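Totetti Laboratory Automation Group
Minutes of the Gripper Evaluation Meeting, February
Bench Room, Jovcombe site. Meeting opened at 2:00 p.m.

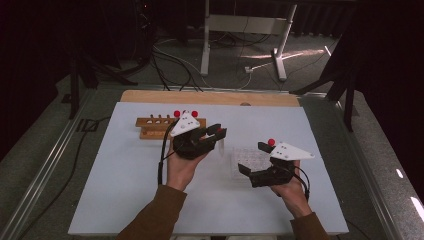
Item 3: the paired hand-held grippers at the evaluation bench, with the test tube rack and the clear well tray.

Chair: Ngan-ling Wu
Represented: Bench Operations, Controls, Data Review, Purchasing
Apologies: Prurnberg office

1. Minutes of the previous meeting

The minutes were accepted with one correction. Under item 4, the words "both arms" should read "the left arm only." Controls asked that the corrected version replace the one now on the shared drive.

2. Matters arising

2.1 The replacement finger pads have been received and entered in stock. Two sets were the wrong width and have been returned.

2.2 The request for a second evaluation bench was not approved for this budget period. Bench Operations stated that the present bench can carry the tube and tray tasks but cannot also be used for the box-packing task without a full change of setup. The Chair will raise the matter again when the next budget opens.

2.3 The naming of recordings remains unsettled. See item 5.

3. Comparison of hand-held grippers

3.1 Bench Operations reported on the comparison between the two parallel-jaw designs, referred to in these minutes as the Han pair and the Prurnberg pair. Both are used in the same way: the operator sits at the bench, holds one gripper in each hand, and carries out the task directly. Position is taken from the red markers on the plate above each gripper.

3.2 The group holds 1,452 recorded trials across both pairs. The tasks covered are moving a tube from the rack to an upright position on the board, returning it to the rack, and passing a tube from one hand to the other above the tray.

3.3 Operators preferred the Han pair for the rack tasks. The grip is shorter and the wrist can be kept lower when reaching over the raised bar. The Prurnberg pair was preferred for the pass between hands, where its wider opening allows a less exact approach.

3.4 Controls noted that marker loss is the main cause of rejected trials for both designs. The usual case is the hand-to-hand pass, when one plate comes in front of the other. Data Review confirmed that 40 trials were set aside for this reason in the latest batch, most of them from two operators who turn the right wrist outward as they close the jaws.

3.5 There was discussion of whether to add a further marker to each plate or to move the outer cameras. Controls favored moving the cameras first, as a change to the plates would make the new recordings hard to compare with the old. Bench Operations was concerned that the stands on either side already limit how an operator can get in and out of the seat. It was agreed that the cameras would be raised on the existing stands and the stands themselves left in place.

3.6 Cable handling was raised. Several operators have reported that the cable pulls at the wrist during longer sessions – the complaint was the same for both pairs. A clip at the forearm was suggested. Purchasing asked that one clip be tried before any quantity is ordered.

Resolved: that the comparison continue for 16 further sessions with both pairs, using the raised camera positions, and that no design be chosen before those sessions have been reviewed.

4. Transfer to the robot arms

4.1 Controls presented first results from playing back the recorded motions on the arms. Rack tasks carried over well. Tray tasks did not: the arm came down slightly to one side of the intended cell in many attempts, and the error grew toward the far edge of the board.

4.2 Data Review asked whether the fault lay in the recordings or in the arm calibration. Controls could not yet say. Ms. Wu asked that the calibration be repeated with the tray in three positions and the figures sent out ahead of the next meeting.

4.3 Clear plastic parts continue to be hard for the wrist camera to find against the pale board. A darker board was proposed. The proposal was held over, as it would affect all recordings made to date.

5. Recording names and storage

Data Review proposed that every recording name show the gripper pair, the task, and the operator number, in that order. Agreed. Older recordings will be renamed by script and a list of old and new names kept.

6. Actions

Bench Operations: raise the outer cameras; try one forearm clip and report.
Controls: repeat the arm calibration and circulate the figures.
Data Review: rename the older recordings.
Purchasing: obtain a price for spare marker plates, Han and Prurnberg pairs.

The meeting closed at 3:25 p.m. The next meeting will be held in the same room after the further sessions are complete.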